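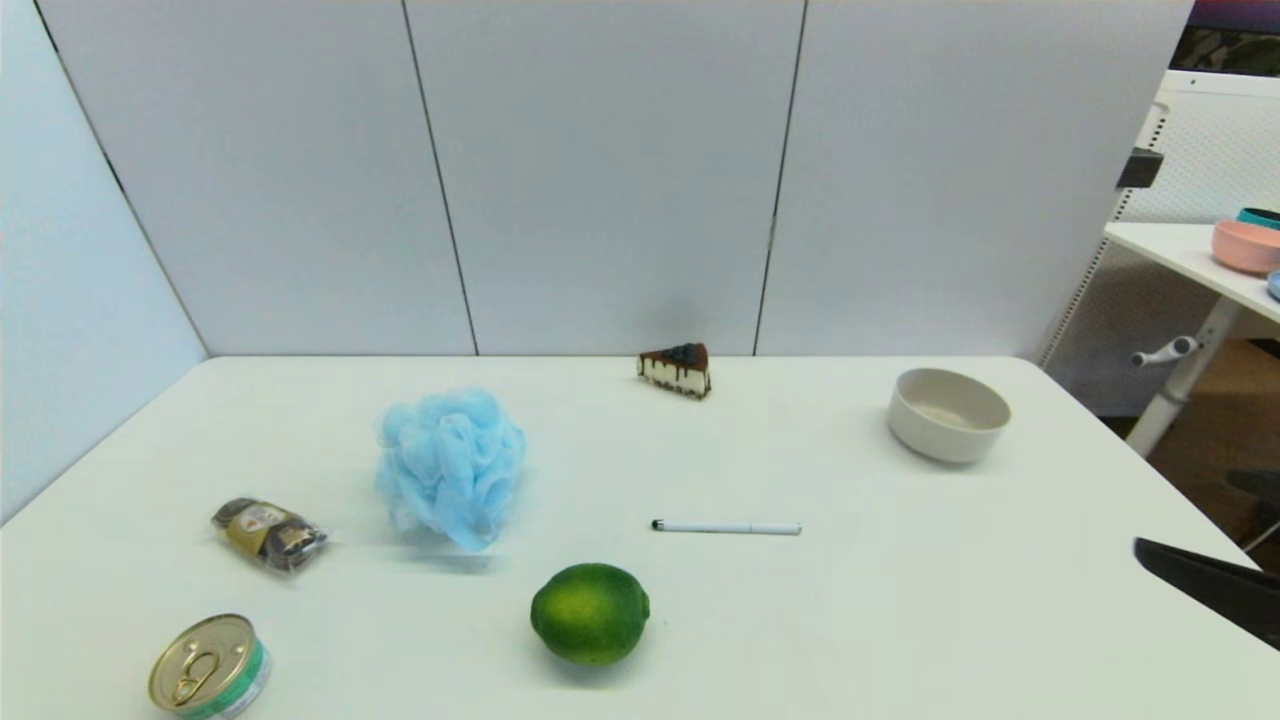
The table at Clorkside, with the cake slice at the back.

The Slow Hand
By Marijke Martens
Feb 1, 2026

Search stories Go

Tane Kingi wanted the arm to pick up the pen. He had wanted this since November, when the lime had been easy and the bath pouf had been easier.

"It closes too early," Luuk said. He was sitting on the floor with the laptop.

"By how much?"

"Three millimeters. Maybe five."

Tane changed a number, saved the file, and called it Coditz 8. The motor had cost him a week's pay and he did not like the sound it made.

"My mother asked what it's for," Luuk said.

"What did you tell her?"

"That it's for picking things up."
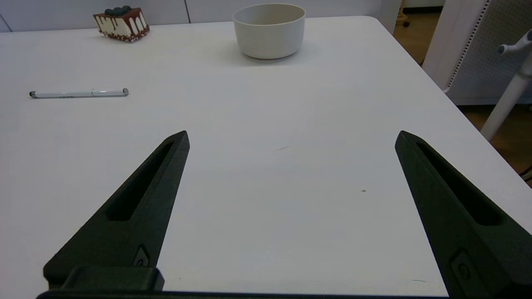

Tane had printed the fingers himself, at night, on the shared machine in Eltbridge. He had thrown away more than 1310 grams of plastic getting the taper right. Now they were open over bare white table, and the pen lay off to the left with its dark tip pointing away from them. He thought of his father signing the papers for the house, looking for a pen in every drawer.

"Are you going to run it?" Luuk asked.

"In a minute."

"You said that before lunch."

Tane put his finger on the key and listened to the motor hum.

"All right," he said, and pressed it.

14 shares
3 comments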